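News > Press Releases > Home Robotics

Stemovari Publishes First Results From Household Chore Trials

ENDDALE, 31/07/2022 - Stemovari today published the first results from its household chore trials, a program that asks whether a general-purpose robot with two arms and jointed hands can do the small jobs people do around the house every day. The short answer is that it can do parts of many of them, slowly, and that it cannot yet be left alone with any of them.

The program covers 16 chores, among them folding towels, clearing a table, loading a drying rack, wiping a counter and putting footwear back on a shoe rack. The results published today cover 3,874 attempts. The robot was given no special markers or fixtures, and the furniture was bought from ordinary stores.

Putting slippers away was added late, at the suggestion of Coralie Pearce, who leads the trials. It was expected to be one of the easy ones.

"We put it on the list as a warm-up," said Pearce. "A slipper is light, it doesn't break, and it doesn't matter much if you drop it. Then we started running it and it went straight into the hard group. The opening is soft, the sole bends, and there is a shelf above your hand the whole time." 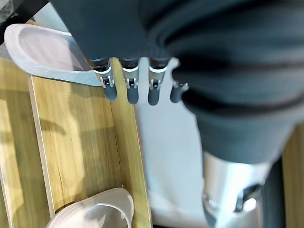
The team scored each attempt in stages: reaching the item, getting hold of it, moving it and leaving it where it belonged. A chore counted as done only if all the stages were finished without a person stepping in. Reaching was the strongest stage in nearly every chore. Most failures came in the second stage, when the fingers closed on something soft, or in the last one, when the item had to be let go of in a tight space.

Clothing and towels showed the same pattern. A towel lying flat was handled well. A towel dropped in a heap often took several tries before the robot found an edge, and thick knits were harder than thin cotton. Hard items such as cups and plastic tubs gave the least trouble, although stacking them was still slow.

Speed remains the plainest gap between the robot and a person. Stemovari said it does not expect anyone to buy a machine that needs most of a morning to tidy an entryway, and that it is not offering one for sale.

"People ask me if it can do the chores yet, and I tell them to ask me which chore, which room and how long they are willing to wait," said Ulises Toledo, head of engineering at Stemovari. "It can pick up a slipper. Tidying the hall is a different job. You have to see what's there, decide what goes with what, and work under a low shelf without knocking the rack."

Low furniture came up often in the notes. A person crouches, leans and feels for things out of sight with little thought. The robot has to keep both arms clear of the furniture and of its own legs, and its hands can block its view of whatever it is trying to take hold of.

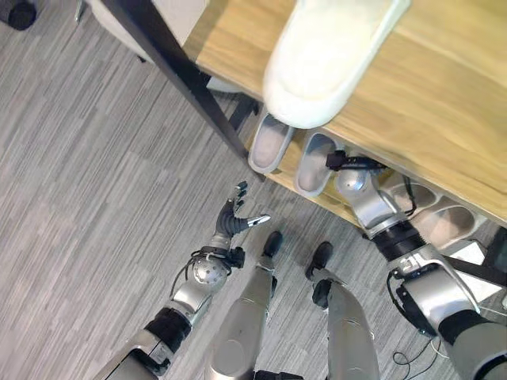 Hanyu Yuan, who plans the daily test schedule, said the team now spends as much time choosing how to set up a chore as it does running it. Moving a rack a short distance or swapping one pair of footwear for another can change the outcome, so each chore is being repeated with different items and layouts before any success rate is quoted for it.

Stemovari is also carrying out a smaller set of shop-floor tasks with Plitex, a packaging supplier. Those tasks include sorting returned goods and restocking low shelves. Early results there are better than in the home trials, mainly in jobs where the same items come up again and again. Mixed bins of soft goods are still sorted by hand.

A second round of trials will begin in October. It will drop two of the current chores, add longer ones that combine several steps, and record how often a person has to help. The full results table and scoring rules are available on request from the Stemovari press office in Enddale.

About Stemovari

Stemovari develops and tests control software for two-armed robots. The company is based in Enddale.

Related items

Stemovari and Plitex Agree to Shelf Restocking Study
Towels, Cups and Tubs: How the Chore List Was Chosen
Qiuyue Feng Joins Stemovari as Director of Testing
Enddale Test Rooms Open to Visiting Engineers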